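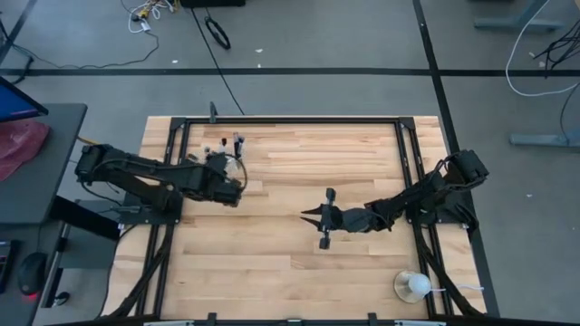
20 August 2025. Norura dental materials laboratory, bench notes.

Temporary crown cement, Kemppainen batch 17. Of 18 test crowns seated on the resin teeth, three lifted at the margin during the pull test. Mixing time was kept to 40 seconds throughout. 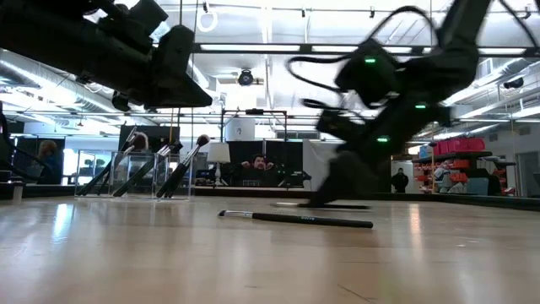 The three failures all came from the last mix – the paste was already stiff when loaded. Repeat with a fresh tube before the results are sent to Wasitska. Record room temperature next time.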